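Field Recording and Editing, Unit 4: Room Tone, Noise and Other Things You Didn't Mean to Record

8 min read

Read this before the lab session. If you read it after, you'll recognize most of the mistakes.

4.1 What room tone is

Every room makes a sound when it thinks it's alone. Air moves through a vent, a light fixture buzzes, a refrigerator two walls over has opinions. Record all of it, for longer than feels reasonable, with the same microphone in the same place at the same gain. You'll need it in the edit when you cut a cough out of an interview and find that the hole you left is louder than the cough was.

Two minutes is the house rule. Students tend to hand in 20 seconds, of which the first five are somebody saying "okay, quiet" and the last five are somebody asking whether we're done. Ten seconds of usable tone, looped under a long scene, produces a pulse that listeners can't name and can't stand.

4.2 Slating

Say what you're recording, out loud, at the head of the file. "Room tone, Tindside kitchen, take 2" takes three seconds. My own archive contains 2748 files, and 134 of them are silence I can't identify. I've kept them all. I suspect a few are very good silence.

4.3 Hum

Mains hum sits at 60 Hz in North America, 50 Hz in most other places, with harmonics stacked above it. Buzz is the brighter, nastier relative, usually heavy in the upper harmonics. Before you reach for a filter, go and find the source. Run this in order:

1. Put the recorder on batteries. If the hum goes away, your power supply was the problem.
2. Swap the cable. Cables fail more often than anyone who sells them will say.
3. Move audio lines away from power lines. If they must cross, cross them at a right angle.
4. Plug everything in the audio chain into one outlet or one strip. Gear on separate circuits can form a ground loop, and the loop will sing.
5. Turn off dimmers. All of them, including the one that "doesn't do anything."

Never lift the safety ground to kill a hum. I've met people who do it and they were proud of it, which worried me more than the hum. 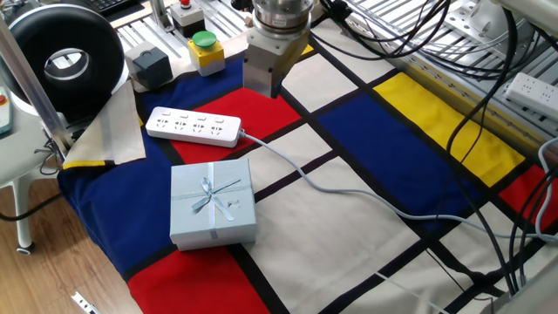
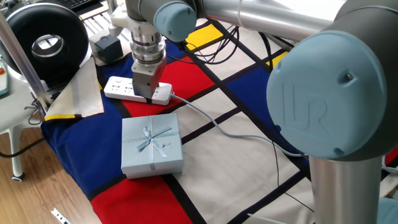
A power strip and its gray cord, on the table in both of the views above.

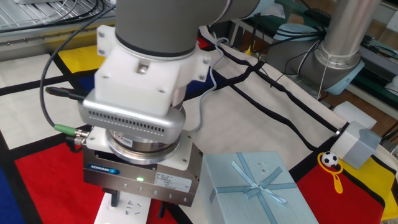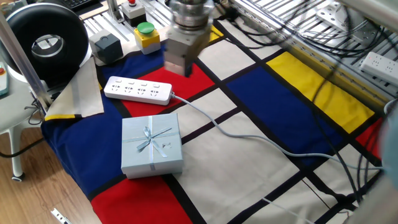

4.4 When you can't find the source

Sometimes you lose. The building has a transformer in the basement and no interest in your podcast. Use a narrow notch at the fundamental, then a shallower one at each harmonic that you can hear, and stop as soon as the voice begins to sound like it's coming through a mailing tube. A low-cut filter at 80 Hz handles a lot of rumble on speech and costs you very little, unless your speaker is a bass.

Broadband noise reduction works best when you feed it a clean sample of the noise, so see 4.1 and regret the 20 seconds. Two light passes generally beat one heavy one. If you hear chirping or a watery shimmer in the tails of words, you've gone too far, and the audience would have preferred the hum.

4.5 Case: the Skisisberg tapes

We'll listen to three excerpts in class. Asabe Abubakar recorded these interviews in January in an unheated chapel, with a space heater that she switched off for every answer and back on for every question. The answers are lovely. The questions sound like they were asked from inside a hair dryer.

Her fix was to re-record the questions later in a closet full of coats, then lay chapel tone under them so the two halves would match. Listen for the join at the start of excerpt 2. It's in the reverb, not the noise: coats have no echo, and the chapel has plenty. She added a short convolution reverb made from a single handclap at the end of the session.

4.6 For the lab

Bring headphones that close. Earbuds will hide everything below 100 Hz and you'll leave happy and wrong.

Each pair records room tone in two different spaces, slated, full length. Swap files with another pair and try to guess the rooms. The stairwell is banned this year. Everybody picks the stairwell.

Hand in WAV files, 48 kHz, 24-bit, named with your surname, the room and the take number. Anything called "final_final" goes back to its owner unheard.

Reading for next time: the Nwankwo chapter on microphone placement, up to the diagrams. The diagrams are for the week after.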